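Home | Files | Readme | Issues | Log in

Last updated: Sun 19 March

# Craddock Bathroom Tidying Set

A collection of small household messes, mostly in and near bathrooms, recorded as they were found and then again once someone had given in and dealt with them. It covers two places: the flat at Skornport and the rented house at Cullatport, which has the larger bathroom and the lower standards.

## What's in it

There are 1,448 entries. Each has a short note on what was lying about, what sort of surface it was lying on, and where it ought to have gone. Of these, 328 concern paper: tissues, loo roll, cardboard tubes, and the wrappers from soap. We had expected towels to win. They came a poor second.

"Tissue" means a single sheet, in whatever state. Anything still attached to the roll goes under "roll", even if it has reached the landing. 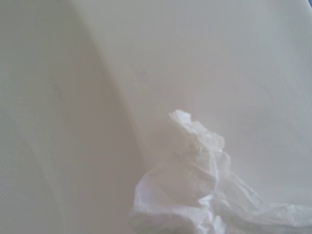

White on white is the category we argued over most. Pale paper is easy to miss against a pale surface, and in the first version several entries were marked clear by people who had plainly looked from the doorway. Those have been redone. If you find more, open an issue and try not to sound pleased.

## Layout

- `notes/` — one text file per entry
- `places/` — room lists for both addresses
- `old/` — the Prekow labels, kept for anyone who enjoyed having 2 different words for flannel

Files are split into folders of 1,000, so the second folder looks underfed. It's complete.

## Known problems

"Basin", "bath" and "tray" were used loosely at Skornport. Treat all three as "something you'd rinse". Hair has no category of its own and we'd like to keep it that way.

## Use

Free for teaching and research. Please credit the Craddock set by name. The next tidy of the labels is planned for April, bathroom permitting.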